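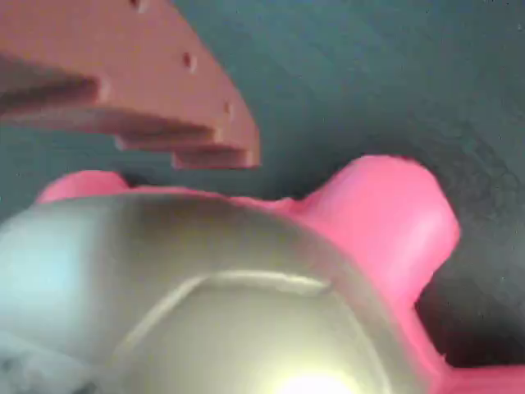 Flalleo in bright pink, with the silver-grey domed cap at its centre.

We have had a soft spot for the Flalleo ever since the first ones came into the shop, and it's lovely to have the pink back on the shelf after such a long wait (thank you to everyone who kept writing in to ask!). It's a cheerful lobed thing, something between a star and a flower in its outline, with rounded lobes and shallow curved dips between them where your fingers naturally want to rest. The surface has a slight gloss that catches the light, and the domed cap has a raised hexagonal ridge on its face, a little detail we're very fond of.

Plenty of you keep one on the desk to fiddle with during long telephone calls, and we do the same here at Prodley.

Width: 70 mm
Weight: 41 g
Order code: Flalleo Pink
Packed in: Warum gift box, or plain card if you'd like to save a bit

A wipe with a damp cloth keeps it nice. Please don't put it in the dishwasher. Orders of three or more go out post free, and we can fit up to 8 in one parcel. The larger Jafri size is due back in July.

Page updated 18 Jun 2008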